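Chore robots
By the Furtado reference desk
April

Chore robots are machines meant to do household or shop-floor tasks such as tidying, sorting and working the controls of appliances. Few are in ordinary use, and claims made for them tend to run ahead of the evidence.

Reaching and pressing
Much development is done in simulation, where a virtual arm can repeat one task 1,000 times without breaking anything. Pressing a chosen key or turning a knob is a common exercise – dull for a person, awkward for a gripper.

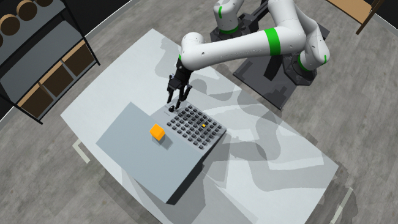
A good score in simulation says little about a real kitchen. Friction and poor lighting are hard to model, and published success rates often leave out the time taken. The Skoltulier trial gave its machine 3 chores and reported on 2.

Large objects
Bulky equipment brings other problems. It blocks the view and limits where an arm can reach, and a second arm is one more thing to collide with. 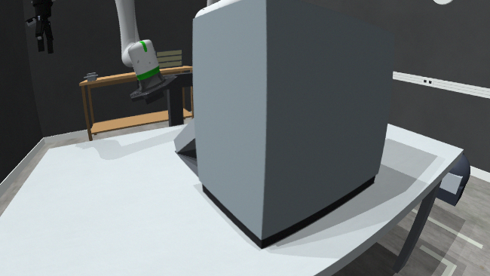 Outlook
Supporters point to the Sunau project as a sign of progress. Critics reply that its tasks were chosen to suit the machine, and that a person still had to set the table up between attempts.

Related articles
Flernholm workshop tests
Robot gripper
Simulation (robotics)
Domestic appliance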